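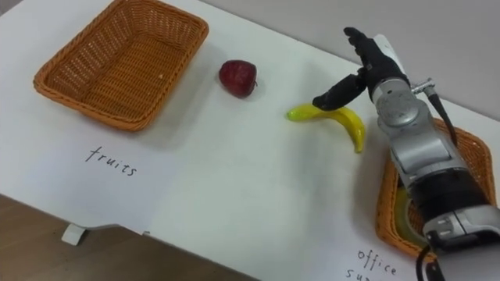 사과랑 바나나 같은 바구니에 담아둬도 되나요?

하루이틀 안에 먹을 거면 같이 담아도 되고, 그보다 오래 둘 거면 떼어놓는 게 낫습니다. 사과에서 나오는 에틸렌 때문에 바나나가 빨리 익어요.

자 이거 질문 제일 많이 와서 맨 위에 박아둠. 주방 과일자리 정리 타래 시작합니다. 퇴근하고 쓰는거라 두서없음. 오타 있어도 그냥 넘어가주세요

일단 바구니. 네모난 걸로. 동그란 거 예쁜데 식탁 구석에 붙이면 뒤에 자리가 남음. 그 남는 자리에 꼭 영수증 쌓임. 네모는 벽에 딱 붙어요

등나무 계열 짠 바구니가 나는 제일 편함. 바닥에도 틈이 있어서 아래쪽 과일이 덜 눅눅해짐. 플라스틱 통은 바닥에 물 고여서 귤 밑면부터 감. 작년 11월에 귤 반박스를 그렇게 보냄...

테두리 둥글게 말려 있는지 꼭 보세요. 끝이 안 말린 싼거 샀다가 행주 올 다 나감. 니트 소매도 나감

내 바구니는 Durnari라고 동네 생활용품점인데 거기서 삼. 바구니 코너가 계단 밑에 있음 머리 조심. 온라인은 안 하는 듯? 문의 주신 분들 죄송요

가격 물어보신 분: 영수증 버려서 모름. 비싸진 않았음 진짜로

다음 라벨. 종이에 fruits라고만 써서 바구니 바로 앞에 놓으면 끝. 검정펜, 소문자. 라벨기 필요없음

왜 영어냐고 물어보시는데 우리집이 셋이 사는 집이고 셋 다 모국어가 다름. 나 한국어, Kristaps 라트비아어, Yolanda 스페인어. 냉장고도 찬장도 다 영어로 통일

복수형이니 단수형이니로 Kristaps랑 20분 싸운 적 있는데 그건 생략할게요

라벨을 바구니에 안 붙이고 앞에 놓는 이유 → 붙이면 테이프 자국 남음. 짠 바구니는 테이프가 잘 붙지도 않음. 종이는 더러워지면 새로 쓰면 되고

끈으로 매다는 태그도 해봤음. 과일 꺼낼 때마다 걸려서 일주일만에 뗌. 태그는 지금 책갈피 됨

종이 날아가요? 라는 질문. 창문 열면 날아감 ㅋㅋ 바구니 밑에 윗부분만 살짝 끼우면 됩니다. 글씨 가리지 않게

셋이 사는 집에서 라벨이 왜 중요하냐면요

안 써두면 바구니가 한달 안에 만물통 됨. 열쇠, 고무줄, 건전지, 쿠폰. 한번은 옛날 Nokia 폰이 나옴 셋 다 자기꺼 아니래 지금도 서랍에 있음

써두니까 일단 손이 멈추긴 하더라고요. 완벽하진 않음. 어제도 양파 들어가 있었음

양파 얘기 나온 김에. 양파는 과일 바구니에 넣지 마세요. 냄새 배요. 감자도 따로. 둘은 또 서로도 따로. 감자는 빛 안 드는 데, 종이봉투 입구 살짝 열어서

그럼 토마토는요? → 우리집은 과일 바구니. 논쟁은 안 받습니다. 덜 익은 건 꼭지를 아래로 해서 실온, 다 익고 바로 못 먹으면 냉장, 먹기 전에 미리 꺼내두면 맛이 좀 돌아옴

이제 과일별로 갑니다. 내가 냉장고 문에 붙여놓은 메모 그대로 옮김

사과
오래 둘 거면 냉장. 비닐이나 지퍼백에 넣고 입구 닫아서 채소칸. 당장 먹을 한두 개만 바구니에
멍든거 먼저 먹기. 옆에 애들까지 같이 감

바나나
실온. 꼭지 쪽을 랩으로 감아두면 조금 더 간다고들 하는데 나는 큰 차이 못 느낌. 해보신 분 답글 좀
껍질 다 까매지기 전에 까서 썰어서 냉동. 껍질째 얼리면 나중에 손 시려서 못깜

귤, 오렌지
겹쳐 쌓지 말기. 곰팡이 핀 거 하나 보이면 닿아 있던 것들 다 꺼내서 확인. 물러진 건 버리고
오렌지는 귤보다 잘 버팀. 그래도 밑에 깔린 건 가끔 뒤집어 주세요

키위
딱딱하면 사과 옆에. 이럴땐 에틸렌이 도와줌. 말랑해지면 바로 냉장고로. 하루만 까먹어도 술맛 남

아보카도
키위랑 같음. 손바닥 전체로 살살 쥐어보기. 손가락으로 누르면 그 자리 멍들어요 (마트에서도 제발)

포도, 딸기
바구니 금지. 바로 냉장. 먹기 직전에 씻기. 키친타월 깔고

복숭아
아직 철 아니니까 여름에 다시 쓸게요. 요약하면 실온에서 익히고 먹기 전에만 시원하게

망고
실온에서 향 올라올 때까지. Yolanda는 냉장고에 망고 넣는 사람이랑은 말을 안 섞는다고 함. 그래도 다 익으면 넣어야 함 나는 몰래 넣음

레몬
실온 두면 돌덩이 됨. 지퍼백에 넣어서 냉장. 반 잘라 남은 건 단면에 랩

배
사과랑 비슷한데 좀 더 빨리 물러짐. 꼭지 근처 눌러서 살짝 들어가면 먹을 때

다음. 씻어서 담아요 그냥 담아요?

그냥 담아요. 씻으면 물기 남고 물기 남으면 곰팡이. 먹기 직전에 씻는 걸로 통일했음. 대신 장봐온 날 흙만 마른 행주로 털어줌

스티커는 그날 다 뗌. 안 떼면 누가 꼭 식탁에 붙임. 식탁 상판에 눌러붙은 스티커는 식용유 조금 묻혀두고 기다렸다가 닦으면 됨. 손톱으로 긁지 마세요 기스남

식탁 얘기. 상판이 하얀색이면 얼룩이 잘 보여서 오히려 낫다는 쪽입니다. 체리 물, 커피 자국 바로 보이니까 바로 닦음. 갈색 식탁 쓸 땐 끈적한 걸 팔꿈치로 발견했음

하얀 상판 닦는 법: 미지근한 물에 주방세제 한방울, 꼭 짠 행주, 그다음 마른 행주. 매직블럭은 광이 죽어요. 내가 해봄. 구석 한군데 뿌옇게 됨 ㅠ

석류랑 비트는 도마 밑에 신문지 깔고 하세요. 경험담

바구니 청소. 이거 은근 안 하시죠

비우고 → 뒤집어서 바닥 톡톡 치고 → 마른 칫솔로 짠 결 따라 쓸고 → 꼭 짠 행주로 한번 → 그늘에서 말리기. 물에 담그지 마세요. 햇빛에 바싹 말리면 갈라짐

부스러기가 꼭 구석에 낌. 양파껍질, 사과 꼭지, 정체 모를 하얀 조각. 청소기 틈새 노즐도 괜찮은데 제일 약하게 해야됨. 세게 하면 올이 들려요

과즙 샌 자리 끈적한 건 베이킹소다 물에 살짝 적신 면봉. 귀찮으면 그냥 바닥에 면 행주 한장 깔고 써요. 행주만 빨면 되니까

바닥에 종이 까는 건요? 키친타월은 괜찮은데 과일이 눌리면 달라붙음. 나는 천이 낫더라

초파리. 여름 전에 미리 써둠

1. 물러진 거 그날 치우기. 이게 거의 전부
2. 바나나는 사오자마자 꼭지쪽만 헹구고 물기 닦기 (씻지 말라더니? 바나나만 예외)
3. 컵에 식초 조금 + 설탕 + 세제 한 방울, 랩 씌우고 구멍 뽕뽕
4. 음쓰통 뚜껑!!!! 과일 탓 아닐때 많음

바구니 위에 망 씌우는 거 살까 고민중. Fereck에서 나온 접이식 망 써보신분? 사진으로는 좀 작아보임. 바구니가 네모라 모서리가 뜰 것 같기도 하고

장보는 양 얘기도 해야 하는데. 바구니 하나에 들어가는 만큼만 삽니다. 이게 규칙. 넘치면 못 삼. 세일이어도 못 삼

지난주에 Kristaps가 시장에서 사과를 한 봉지에 2000원이라고 세봉지 들고옴. 규칙 위반. 결국 잼 만듬

잼 레시피 궁금하다는 분 계실까봐 짧게. 사과 깎아서 잘게 썰고, 설탕은 사과 무게 반 정도, 레몬즙 조금, 약불에 눌어붙지 않게 저으면서. 계피는 마지막에. 끝. 설탕 적게 넣으면 빨리 먹어야 하고 꼭 냉장

Yolanda가 할머니 요리책을 갖고 있는데 1936년에 나온 거. 129쪽에 사과 조림이 있음. 근데 계량이 전부 '적당히' 느낌이래서 번역이 의미가 없음. 그쪽이 맛은 더 나음 분함

책 표지에 Cabello라고 적혀 있는데 출판사인지 전 주인 이름인지 모른다고 함. 아시는 분 있으려나

다시 정리 얘기로.

과일 꺼내는 순서. 새로 산 건 아래 말고 뒤쪽. 먼저 산 게 앞쪽. 위아래로 하면 아래가 눌리니까 앞뒤로 하세요. 네모 바구니가 여기서 또 편함

큰 것부터 벽쪽으로, 작은 거 앞으로. 바나나는 맨 위. 밑에 깔면 다음날 까만줄 생김

바나나 걸이 사야 하나요 → 자리 있으면. 우린 없어서 안 삼. 둥근 쪽이 위로 오게 엎어서 놓으면 닿는 데가 적어서 덜 무름

바구니 자리. 가스렌지 옆 X, 햇빛 드는 창가 X, 밥솥 옆 X (김 나옴). 우리는 식탁 안쪽 벽 가까이. 지나가면서 손 닿는데 밥먹을 때 안 걸리는 데

이게 의외로 중요한게 눈에 보여야 먹어요. 찬장에 넣어두면 까먹음. 나는 과일 안 좋아하는 사람인데 지나가다 집어먹게 됨

바구니 크기는 가로 39센티짜리 씀. 셋이서 딱 맞음. 혼자 살면 이거 반만해도 될듯. 재고 사세요 제발 재고. 첫번째꺼는 안 재고 샀다가 식탁에서 밥을 못 먹음. 지금 양말통

답글로 온 거 몰아서 답할게요

ㄴ "애가 과일을 다 꺼내놔요"
저는 애가 없어서 잘 모르지만 조카 왔을 땐 그냥 하나씩 도로 담는 놀이 시켰어요. 사과 담아줘~ 하면 담음. 바나나도 담아줘~ 하면 안 담고 들고 도망감

ㄴ "라벨 글씨체 예쁘게 쓰는 법"
없어요 그냥 쓰세요. 얇은 펜은 멀리서 안 보이긴 함. 굵은 펜 추천

ㄴ "과자 바구니도 만들어도 될까요"
당연히. 우리도 snacks 있었는데 항상 비어 있어서 없앴음

ㄴ "종이 말고 코팅하면?"
해도 되는데 물 묻은 손으로 만지면 식탁에 쩍 달라붙어요. 나는 종이파

ㄴ "고양이가 바구니에 들어가요"
축하드립니다. 과일은 다른데 두세요

ㄴ "바구니에서 냄새나요"
새거면 그늘에서 며칠 두면 빠짐. 쓰던 거면 바닥 확인... 뭔가 있을 겁니다. 귤껍질이라든가

ㄴ "사과 자른 거 갈변"
소금물에 잠깐 담갔다 빼기. 짜지면 헹구기. 설탕물도 되는데 끈적해서 나는 소금

ㄴ "냉장고에 들어간 바나나 까매졌는데 버려요?"
껍질만 까만거면 속은 대체로 멀쩡. 까보고 냄새 맡아보고 괜찮으면 드세요. 물 흐르면 버리고

ㄴ "사과 표면이 끈적한데 약이에요?"
잘 익은 사과 껍질에서 나오는 왁스 성분일 때가 많대요. 찝찝하면 흐르는 물에 문질러 씻기

추가. 일주일 루틴도 물어보셔서

장본 날: 스티커 떼고 닦고 담기
중간에 한번: 하나씩 들어서 밑면 확인. 1분 걸림
장보기 전날: 남은 거 다 썰어서 한접시. 셋이 서서 먹어치움. 바구니 털기, 식탁 닦기

중간 확인이 제일 하기 싫은데 이거 빼먹으면 꼭 귤이 하나 가있음. 알람 맞춰놓음 알람이름 '귤'

음 그리고 종이라벨은 이번에 새로 쓰려고요. 다음엔 밑에 작게 "양파 X" 추가할까 생각중 (Kristaps 보고있냐)

여기까지. 2026년 4월 16일 기준이고 방법 바뀌면 밑에 이어 달게요

아 맞다 감 빼먹었네. 단감은 냉장, 지퍼백. 대봉은 박스째 서늘한 데 두고 익는 순서대로. 감이랑 사과 같이 두면 빨리 물러지니까 빨리 먹고싶을 때만 같이

파인애플도 물어보셨는데 통째로는 바구니에 안 들어감. 사온 날 잘라서 통에 담아 냉장하세요. 잎부분은 Yolanda가 심겠다고 가져갔고 화분은 아직 안 삼

국 올려놓은거 넘친다 나머지 답글은 내일 볼게요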